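3.2 Formation des prix et structure des contrats

La valeur de transfert d'un joueur est traitée ici comme une variable latente, observée seulement lorsqu'une offre aboutit. Les offres refusées, souvent écartées des bases usuelles, fournissent une borne inférieure du prix de réserve du club vendeur. Le modèle Clasov les intègre sous forme de données censurées à droite, avec un effet aléatoire par club.

L'échantillon comprend 40 dossiers de transfert extraits de la base Nakovel, répartis sur 4 championnats. La durée résiduelle du contrat, l'âge et le temps de jeu sont normalisés par poste. Les clauses d'intéressement à la revente sont codées séparément - leur montant n'étant connu qu'à terme, elles n'entrent pas dans le prix initial. La dépendance entre deux négociations menées par un même club est représentée par un terme de couplage, noté k : une vente retardée décale l'achat qui lui est adossé (figure 2).
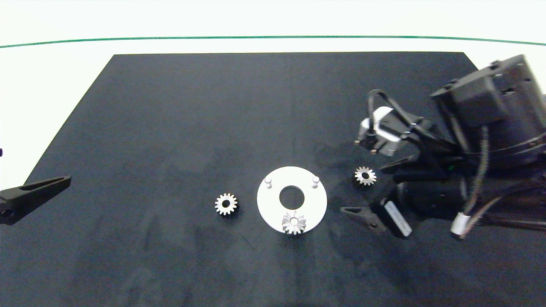 Figure 2. Pignon métallique, disque blanc percé et deux plots cylindriques.

3.3 Estimation

Les paramètres sont estimés par maximum de vraisemblance, d'abord sans couplage (spécification Gerance), puis avec k libre (spécification Pomare). Les deux spécifications partagent les mêmes variables explicatives et ne diffèrent que par la matrice de covariance des résidus. Les écarts-types sont obtenus par rééchantillonnage au niveau du club.

Les prêts avec option d'achat posent une difficulté particulière. Lorsque l'option est levée, le prix retenu est celui de la clause, daté de la signature du prêt ; dans le cas contraire, le dossier est exclu de la vraisemblance mais conservé pour le calcul des effectifs. Les échanges de joueurs sans contrepartie financière déclarée sont également exclus.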